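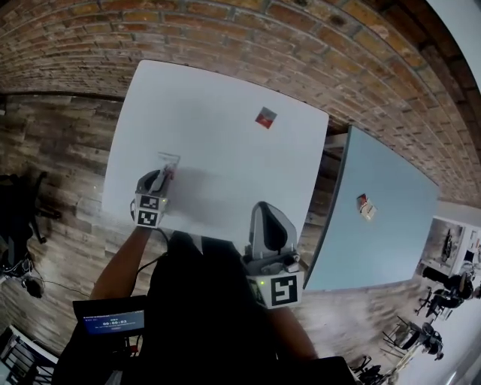
Odette Gautier wrote to ask whether a plain white tabletop is a mistake for a room that gets used every day, and whether hers could be brought back after a year of coffee rings. Most of the questions we get at Pirnholm start somewhere near there, so hers goes first.

Is a white top hard to keep clean?

It shows marks sooner than a timber one, so people tend to wipe it sooner. A damp microfibre cloth and a drop of dish soap will handle ordinary marks. Coffee rings usually lift with a paste of bicarb soda and water, left on for a few minutes and wiped off without scrubbing. If the ring is still there after two goes, the surface has probably been scratched and the colour has settled into the scratches. We can't fix that with a cleaner.

What should I keep off it?

Scouring powder, steel wool, bleach and the melamine sponges sold for walls. They leave a dull patch that catches the light from then on. Permanent marker comes off most tops with a little methylated spirits on a rag, but try it on the underside first.

Do you sell square tables as well as rectangular ones?

Yes. The Osthorpe is our square table and the Warneck is the rectangular one. Both come in white. The Osthorpe suits a room where people need to get at the work from every side, and two of them pushed together make a decent bench.

Can a table stand straight on old floorboards?

It can, but old boards are rarely level. Set the table where you want it, press on each corner in turn and adjust the foot that lifts. All our tables have screw-in levelling feet. On soft or weathered boards, put felt pads under the feet and check them for grit now and then. Grit in the felt will scratch worse than a bare foot would.

Will an office chair damage the boards?

Hard castors can. Soft-tread castors are sold for timber floors and push into the same socket on most chairs. A chair mat also works, although it traps dirt around the edge and needs lifting when you sweep.

How close can I put a table to a brick wall?

Leave a hand's width. Unsealed brick sheds a fine red dust, and you'll want room to get a brush down behind. An outside wall can also be damp in winter, and the gap lets air move.

What do you suggest for cables on the floor?

Get them off the floor if you can. A tray screwed to the underside of the table will hold a power board and most of the slack. Where a lead has to cross the floor, use a flat rubber cover, and don't run leads under a rug. Coil spare length loosely and tie it with a hook-and-loop strap – cable ties get pulled too tight and have to be cut off.

How much weight will the Osthorpe take?

Up to 100 kg, spread over the top. Don't sit or stand on it.

Can I buy a replacement top on its own?

Yes, for both tables. The Osthorpe top is part 783. Bolts are included, and the old ones shouldn't be reused.

Who makes the frames?

Vasiliauskas, a small metal shop we have bought from since the first tables. They can match an older frame colour if you send a photo taken in daylight.

When is the showroom open?

From 9 am to 4 pm. We close for stocktake in April, and orders placed then go out once the count is finished.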